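Bench notebook, Dilldale workshop
September 2019

Cable and surface notes, main table
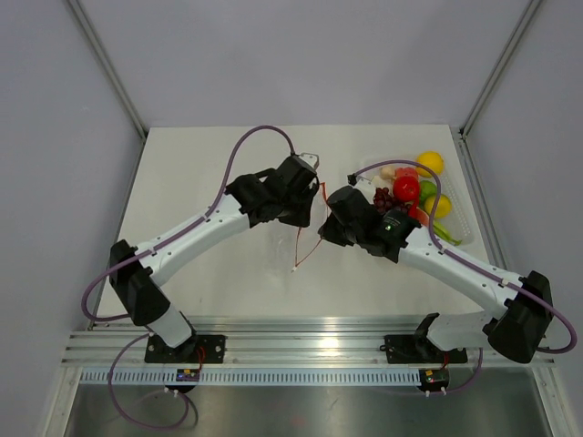

Spent most of today on the cabling and the state of the tabletop, both of which have been on the list too long. I started with the old Sesto drawings, and they don't match what we have. They give the cable run as 829 mm from base to gripper and say nothing about slack. What we have is purple cable arched over the white links on both sides, with another length from the left base hanging in a loop over the front of the rail. The high loop on the left is the one I want to shorten first. I would like to keep enough for full reach and lose the rest.

The red wire under the left gripper is the other item. It hangs down onto the table and ends near a small white connector. I have not traced it yet. Do not trim it or tape it up until I have. If anyone knows what it was for, write it in the margin.

Tabletop: white shows every mark, which is good for us. Wiped it with plain water and a soft cloth, then again with the mild cleaner. No solvent. The Hrnčiar sheet says solvent is fine but I don't trust that near the edges. Two scratches wouldn't come out. Leaving them.

Rail: checked the bolts on both black mounting plates. All snug, left as found. Wiped the aluminum too - there was more grit in the slots than I expected. Worth doing every time the table gets cleaned.

Ties: tried the narrow Skonen ones on a spare piece of cable. They hold but they bite if pulled tight. The hook-and-loop kind is better for anything that has to bend. We have a bag of each in the second drawer. The order number for more is 1138 on the parts list, old page, not the new one.

Still to do
- measure slack with both arms at full reach, write the numbers here
- decide where the front loop goes, under the rail or along the back of it
- trace the red wire
- label both ends of every purple run (they all look the same once they are off)
- correct the Sesto drawings or throw them out

Would like the cable part done before October. The drawings can wait.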